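Povstead workshop, Cell 2
Notebook entry, June 2019
Entered by: Elango Kartha

The cell was taken out of service at the start of the morning shift for inspection of the cable dressing on the KUKA arm. The previous entry, made in March, recorded that the yellow cable and the black bundle were to be examined again once the cycle counter had passed 1,500. The counter stood at 1,517 when the controller was locked off.

The arm was jogged by hand at reduced speed through the eleven stored bin poses. In nine of them the cables followed the arm without strain. In the remaining two, with the gripper low over the floor of the bin, the black bundle stood out further than the yellow cable and came nearer to the bin wall than the Dosley procedure allows. A clearance of 40 mm is required at all points. The ties were released, the slack was drawn back along the link and the bundle was tied again. Both poses were then repeated and the clearance was found to be acceptable.

The test items were left in the bin, the green cup in the front left corner and the sunglasses towards the rear, in order that the poses should be checked against a normal load. The orange-handled clamp on the rim was tested for grip and left in position.

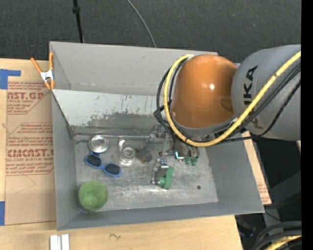 Parker has read the above and asks that the ties should not be considered final. In his view the bundle will creep forward again within a few weeks, as it did on the Thomas cell, and a proper strap at the link would be preferable to further tightening. He would also like the sloping panel at the back of the bin to be looked at before the coating wears any further.

Both points are accepted. A strap has been requested from stores - the wider pattern, with the lined inner face. The worn panel is to be rubbed down and recoated when the bin is next lifted out, and the bin position must be taught again afterwards.

Lock removed and cell returned to service at reduced speed. Full speed is not to be restored until the strap has been fitted and the eleven poses repeated.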